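Hand reaching toward packing material at an open day: fingertip lights and cycle time

Posted by pidow_line4

We have a visit booked to the Hendale open day in August, where a five-finger hand will handle bubble wrap. What should I ask about the fingertip lights and the cycle time? We pack 600 cartons a shift. 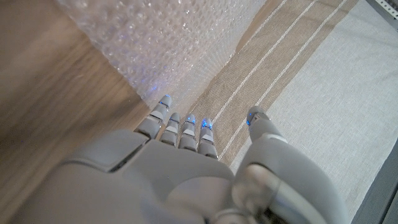
Nuvix: Ask what drives the LEDs. On some hands they show contact, on others only power or joint status. Get the answer from the integrator, and ask for 12 consecutive picks without a reset. Film wrinkles differently each time, so a single pick proves little.

lindholm_tech: go early, the queue was 15 minutes when I went. didn't ask about lights

Hendale Regular: Ask for fingertip pad life in cycles. I was quoted 2,000 before inspection, on a different hand.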